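Building a Two-Finger Gripper at Home: Neelam Tripathi on Linkages, Pads and Play

Neelam Tripathi has spent most of her evenings since last September on a single mechanism, a hand-held parallel gripper she calls Tolia. She designs packaging machinery during the day. The gripper has no connection to that work, she says, except that she borrows the habit of writing everything down.

The log for Tolia now stands at 1,016 entries. Most are one line long. "Entry 12 is just 'pin too short,'" she says. "Entry 13 is 'pin still too short.' I had measured the wrong end."

The first version used a rack and a single gear. It closed straight and it was easy to print, but the teeth picked up grit and the motion turned rough after a few weeks of use. She moved to a linkage for the second version and has stayed with it.

"A linkage is more forgiving about dirt and less forgiving about holes," she says. "If the hole is a hair oversize, you see it at the fingertip, multiplied by the length of the arm. I ream every hole now. I used to trust the printer."

Play at the fingertip is the number she watches. Her method is plain: clamp the body, set a dial indicator against the tip, push one way, push the other, write down the difference. She repeats this after every 1,000 cycles on a bench rig made from a windshield wiper motor.

The pads took longer than the links. She tried bicycle inner tube, then shelf liner, then a cast rubber that tore at the corners. The stiffness of the backing turned out to matter more than the surface.

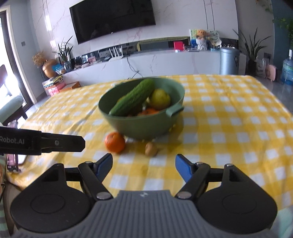
"Fruit is a good load because it is never the same twice," Tripathi says. "A steel ball tells you about the ball. An orange gives a little, and then it gives a little more, and you have to decide where to stop squeezing. A walnut doesn't give at all, and if you are off center it rolls out. So I want one gripper that does both without changing the pads."

Her current grip limit came from a kitchen scale and a lever. She wrote down 47 trials, threw out the ones where the scale slipped, and set the stop from what was left. She does not claim it is a careful result.

Marion Dalgleish, who shares the lathe with her on weekends, turned the latest set of pins. "Neelam's drawings have tolerances on them," Dalgleish says. "That is unusual for something made at home. It also means she sends parts back."

The cost so far is roughly 550 dollars, with the bearings taking the largest share. Tripathi would skip them if she started over. "Plain bushings would do. The speeds are low and the loads are low — I bought bearings because I like bearings."

The next change is to the return spring, which is too strong near the closed position and tires the hand. She has two replacements on order and a blank page in the log for each.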